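Save points should go back to being rare. I finished Delaunay in December, and it saves every time you open a door. I have 422 autosaves from that one game and can't remember being worried in any of them.

Rana, which is much older, gives you three save slots and a long walk between beds. I lost an hour to the marsh level and I still think about it. 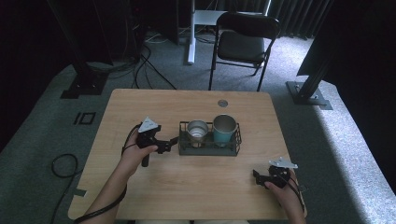 People with kids or shift work need to stop when they need to stop, and a suspend save that deletes itself on loading would cover that. Jerkon had one years ago and it worked fine.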